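Trernmont Guest House – Room Safety Checklist, November round

Filled in by: Fares Chamoun
Building: main house and the annex on the Sedport side
Copy to: front desk, maintenance folder

How to use this list: write OK, FIX or STOP after each point. OK means no action. FIX means the room can be let but the work must be done before Friday. STOP means the room is closed until I sign again. Please do not write "fine" or "more or less", because the next person cannot know what is meant with it.

1. ENTRANCE AND CORRIDORS

1.1 Front door opens from inside without key – OK
1.2 Emergency light over the stairs – FIX
Comment: It comes on when I press the test button but it becomes weak before the test is over. Battery to be changed. The last one was from Undex and we still have one in the store, on the shelf behind the paint.
1.3 Handrail, ground floor to first floor – OK
1.4 Handrail, first floor to second floor – FIX
Comment: The lowest bracket is moving when you pull it. Screws are tight, so I think the plug in the wall is gone. Use a longer plug, not only filler.
1.5 Corridor free of objects – FIX
Comment: The laundry trolley was again parked in front of the fire door at 7:15 in the morning. I moved it myself. I know the corridor is narrow, but the door must be able to close.

2. FIRE SAFETY

2.1 Smoke alarms in all bedrooms – OK, except Room 5
Comment Room 5: Alarm is present but it is too near to the bathroom door and the steam sets it off. A guest has put a shower cap on it. Cap removed. Alarm to be moved toward the window, at least 50 cm from the wall. Until this is done – STOP.
2.2 Extinguishers, pressure in green – OK
2.3 Extinguishers, seal not broken – FIX
Comment: Seal missing at the kitchen one. Nobody remembers using it. I ask the service company to weigh it.
2.4 Escape plan on the back of each door – FIX
Comment: In the annex the plan still shows the old exit through the Bhutto store. This exit is a wall since the renovation. The wrong plan is worse than no plan, so I have taken them down. New ones are at the printer.

3. ELECTRICAL

3.1 Sockets firm in the wall – OK
3.2 Bedside lamps, cable and plug – FIX
Comment: Room 2, left lamp, the cable is pinched behind the bed leg and the outer skin is open. Lamp taken out of use. When you push a bed back, please look first where the cable is.
3.3 Electric blankets
Comment: We have stopped with these and I do not want to see them again. If a guest is cold, give a second normal blanket from the linen room.
3.4 Kettles, lid and base – OK

4. BEDS AND LINEN

4.1 Bed frame stable, no sharp corners – OK
4.2 Slats complete – FIX
Comment: Room 2 has one cracked slat on the wall side. You do not feel it when you sit but you hear it.
4.3 Mattress sits fully inside the frame – OK
4.4 Sheet is the correct size and tucked at all corners – OK
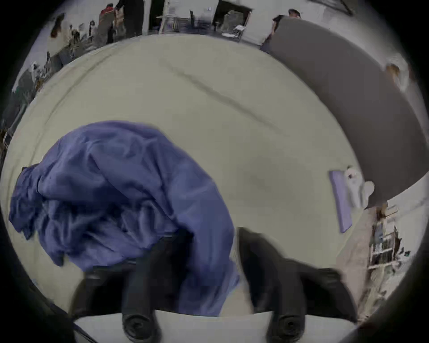

4.5 Mattress label readable (fire class) – FIX
Comment: On the older mattresses the label is washed out by cleaning spray. Please look in the purchase folder if the paper is still there. If not, these go on the replacement list, for which we have 200 dollars left this year – almost nothing, I know.
4.6 Signs of insects at seams and headboard – OK
Comment: Checked with a lamp and a plastic card. Repeat at every full change of linen.

5. BATHROOMS

5.1 Anti-slip mat present and clean on the underside – FIX
Comment: The mat in Room 2 has lost many suction cups. It slides when the tub is wet. Throw away, do not move it to another room.
5.2 Hot water not over 50 °C at the tap – OK
5.3 Door lock can be opened from outside with a coin – OK

Next round: same list, same order. Points marked FIX are to be shown to me in place, a message by phone is not enough. For Room 5 the key stays with me.

F. Chamoun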